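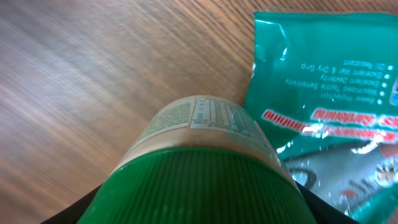

Shobha Chettiar
Research Engineer, Manipulation Group, Clorach

How to label grasp contact and neighbor overlap in wrist and head views

This tutorial covers the labeling procedure we use for crowded tabletop grasps with a two-arm setup. The output is a small set of per-frame labels that a training job can use to down-weight frames where the target object and its neighbor are hard to separate. You need synchronized wrist and head video, gripper position logs, and an annotation tool that can store polygons and per-frame attributes. The instructions assume Nurkeo. Any tool with linked views will do, but the field names will differ.

The procedure was tested on 59 episodes. It does not require depth data.

1. Define the target and the neighbor

For each episode, write down one target and at most one neighbor. The target is the object the fingers close on. The neighbor is the object whose outline comes closest to the target outline in the wrist view at the moment of closure. In the wrist view at the top of this page the target is the jar with the green lid and the neighbor is the teal packet to its right.

If two objects tie, choose the one that the fingers overlap in the image. If neither is overlapped, choose the larger one. Don't list a second neighbor. We tried it, and annotators spent most of their time deciding on the order.

The table surface is never a neighbor, even when it shows through a translucent target. A milky jar body takes on the color of the wood behind it, and automatic outlines tend to leak there. Correct the outline by hand and set the attribute see_through to yes.

2. Select the frames

Find the closure frame from the gripper log. Closure is the first sample where commanded and measured finger position differ by more than the threshold set for your gripper. Do not pick it by eye.

From the closure frame, step back 15 frames and forward 15 frames. This is the labeling window. Label the first frame, the closure frame and the last frame fully. Let the tool interpolate outlines between them, then check the interpolation at the points where the neighbor enters or leaves the finger region.

Motion blur on the tabletop is acceptable. Blur on the edge between target and neighbor is not, and a frame with it gets the attribute edge_unclear. Keep the frame in the set. The attribute is used in training and removing the frame would bias the window toward slow approaches.

3. Label the contact

Contact is recorded per finger, as seen in the wrist view. Use these values:

none: a gap is visible between finger and target
touch: no gap is visible, and the contact is on one finger only
pinch: no gap is visible on either side
hidden: the contact region can't be seen

Next, record the part of the target that the fingers meet. We use lid, body, seam, corner and flap. The jar above gets pinch and lid. Pinches across a ribbed lid and pinches across a smooth body looked much the same to our first model, and adding the part label was the single most useful change we made to the schema.

The part label describes position only. Do not enter a guess about force or about whether the grasp will hold. A still can't give you that. If your task needs a hold label, derive it from the gripper log after the window ends and store it in a separate column.

When the fingers run out of the image at the bottom, close the finger polygon along the image border. Leave the out-of-view part unestimated. The same applies to a lid that runs past the border.

4. Label the neighbor overlap

Overlap has two directions and they are recorded separately.

target_over_neighbor: the target covers part of the neighbor in the image
finger_over_neighbor: a finger covers part of the neighbor in the image

Both can be true in one frame, and both are true in the example above. The right finger partly covers the lower edge of the packet, and the jar covers a little of its left edge. Neither value says that the objects are touching. Image overlap and physical contact are different quantities and the wrist camera only gives the first.

Draw the visible part of the neighbor only. For crinkled plastic, follow the outer edge of the material, including any corner that lifts from the table. Don't straighten it. Folds inside the outline are ignored.

Text on packaging should not be used as a cue for the outline. Printing is often upside down or washed out in the wrist view, and an annotator who reads the label first will tend to complete the rectangle from memory. In our second pass we asked people to finish the polygon before naming the object. Outline disagreement dropped, though we did not separate that effect from practice.

5. Mask glare and color spill

Glare is marked with a brush at a radius of 3 pixels. Mark only areas where the surface color has been lost to white. Light streaks along a fold where the underlying color can still be read are left unmarked.

Color spill is a second mask. It covers regions of the target that have taken on a tint from the neighbor, such as the greenish-teal cast on the right side of the jar label. Spill is easy to miss. Toggle the image to hue-only display, look at the side of the target facing the neighbor, then return to normal display to draw the mask.

Both masks may overlap. Export them as separate channels. Nadar, our training code, reads glare from channel 0 and spill from channel 1 and will not warn you if they are swapped.

6. Link the head view

The head view supplies what the wrist view lacks, which is the layout of the whole table and the position of both arms. Open the linked frame and draw boxes, not polygons, around every object on the table. A box is enough at this distance. Include objects that no arm is near.

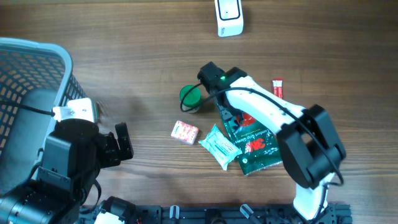
Reading time: 15 minutes

Assign each box an access value. The values are open, under_arm and edge.

open: no part of an arm covers the object
under_arm: an arm or gripper covers part of it
edge: the object is cut by the image border

In the head view above, the 3M glove package sits under the gripper head and gets under_arm. The mesh basket at the left gets edge. It is also behind the left arm, and in that case edge takes priority in the main field and under_arm goes in the secondary field. The white device near the top of the table and the small pink-and-white box are both open.

Two rules cover most of the questions that come up here.

First, a cable counts as part of the arm. If a loop crosses an object, the object is under_arm, even when almost all of it can be seen.

Second, shadows do not count. An object lying in an arm's shadow is still open. Shadows have their own attribute at frame level (shadow_on_table, yes or no) and we have not found a use for anything finer.

Thin objects such as stick packets need a tight box. A loose box around a slender packet is mostly table, and the access value becomes unreliable when an arm link runs beside it. Rotate the box if the tool allows it.

Small items that overlap each other, like the pale green pouch lying on the left edge of the glove package, are boxed separately. Set on_top for the upper one. Leave the lower one without a stack attribute.

7. Check agreement

Have a second annotator label 24 of the episodes without seeing the first set. Compare in this order: target and neighbor identity, contact value, part label, overlap flags, masks. Stop at the first level where the two sets disagree and fix the instructions for that level before comparing the next. A mismatch in neighbor identity makes every later comparison meaningless.

Expect the most disagreement between touch and hidden. Dark fingers against a dark object leave no visible gap either way. Our rule is that if the finger outline can be drawn with confidence along the contact side, the value is touch or pinch. If it can't, the value is hidden.

Disagreement on the spill mask was high throughout our test and we did not resolve it. We keep the intersection of the two masks for the shared episodes and the single mask for the others. That is a weak point in the set.

8. Train with the labels

Load the labels as per-frame weights. Frames with edge_unclear or a large glare mask on the target get the low weight, and everything else gets the high weight. Keep the weights fixed for the first run. Learned weights collapsed toward the easy frames in our hands, with the model ignoring nearly every window that had finger_over_neighbor set.

Compare against a run with uniform weights on the same split. Split by episode. Frames from one labeling window are close to identical, and a split by frame will report a gain that isn't there.

In our comparison the weighted run placed the target boundary more accurately on the side facing the neighbor and made no measurable difference on the opposite side. Contact classification improved for lid and corner and got slightly worse for flap, a class with very few samples. We did not see any change in behavior on tables where the target stood alone.

Open items

The part vocabulary was written for jars, boxes and pouches. Handles are currently entered as body, and this should be changed before anyone labels mugs or tools. The spill mask needs a clearer lower limit. The edge priority rule in step 6 also hides how many edge objects are covered by an arm unless you query the secondary field, so query both.

Related tutorials

Finding the closure frame from gripper logs
Episode splits for short manipulation windows
Setting up linked views in Nurkeo
Deltitz export format: channels and masks
Boxing thin objects in overhead video

Contact the Manipulation Group | © Clorach | Back to top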